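Jul 12, 2021

Up before 6 because of the heat. Keith rang while I was making tea to say the walk is definitely on, the whole river path from Sturndale to the weir and back by the lane. Shireen is coming if her knee holds. I said yes before I had thought about it, and then spent ten minutes wondering what I would wear on my feet. The boots rub, and I have not worn them since March.

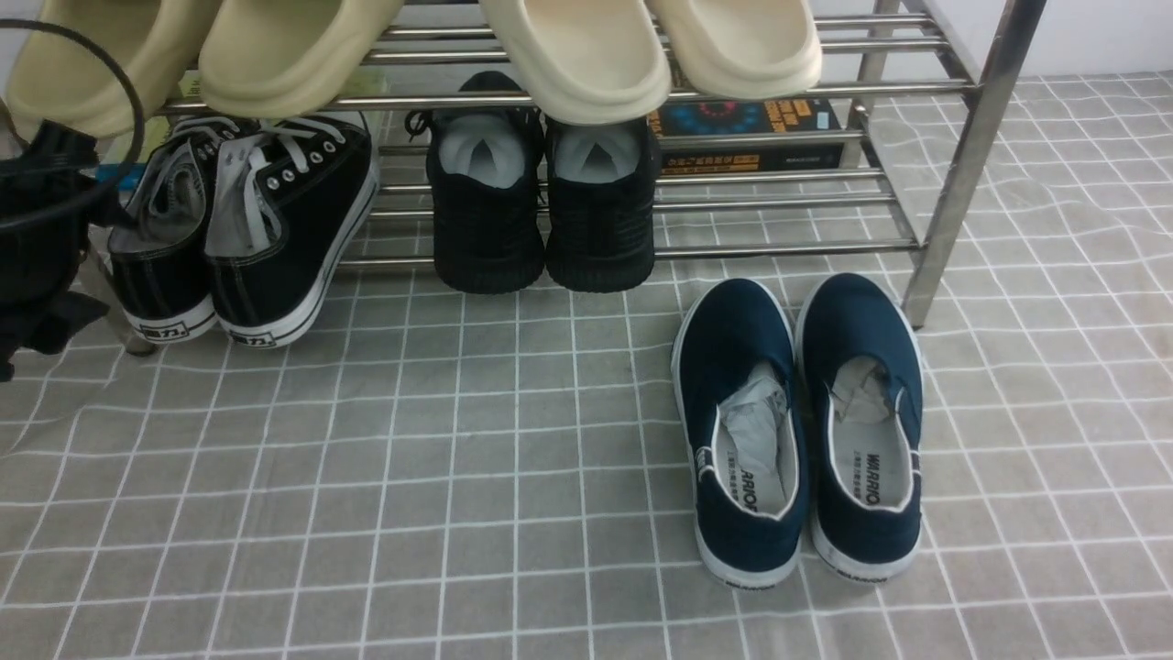
Went to Naidoo's for bread and stamps. The queue was out of the door, so I read the notices. Somebody is selling a piano for 600 and somebody else wants rid of one for nothing. I hope they find each other. Pieter was in front of me and talked about his beans, which have blackfly again. He is using soapy water. Mine have it too but I did not say so.

Post came late. A letter from Žofie – four sides, both sides of the paper, very small writing. She has moved to a flat in Sominitz above a bakery and says she wakes at three to the noise of the trays. She wants me to visit in the autumn. I would like to. I looked up the trains after lunch and gave up when it came to the third change.

Afternoon jobs:

Rang the surgery, held for ages, got the prescription sorted.

Washed the kitchen floor and the hall. 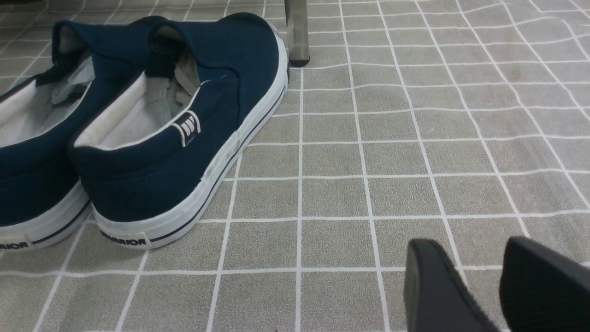 Paid the water bill, 63 pounds, more than last time.

Cut back the rose by the gate. Scratched both arms doing it.

Sipho called round at teatime to return the ladder and stayed for a sandwich. He has two weeks off and is painting his back bedroom a colour called Lilum, which to me is grey. He showed me the tin lid. We agreed it might look different on the wall. 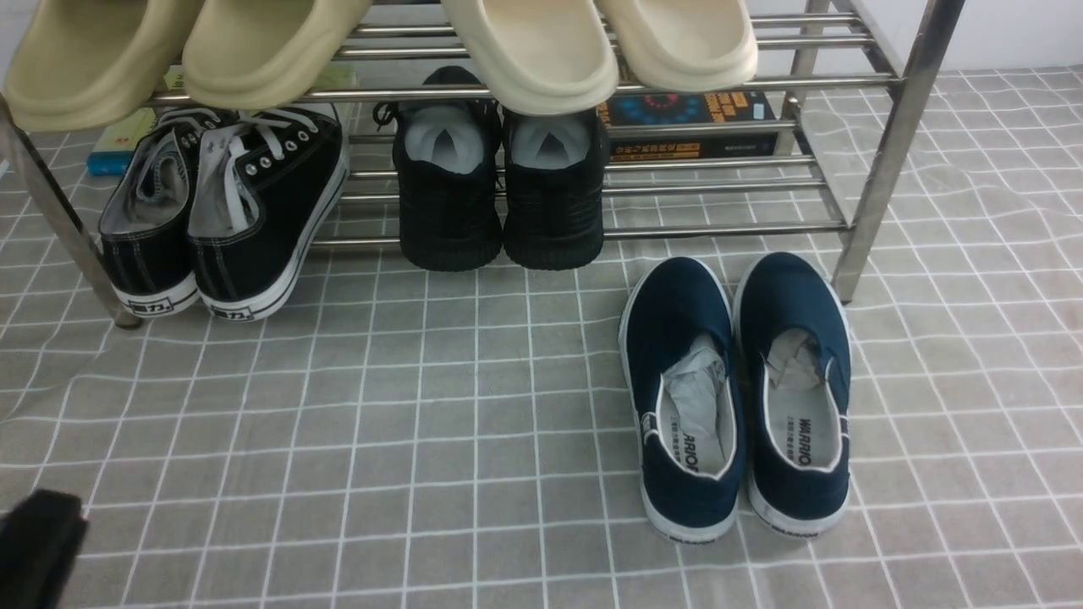
Cooler by eight, so I sat on the back step with the radio and wrote half a page to Žofie. Did not get far. I will finish it after the walk, when there is something to tell her. Must remember to buy plasters.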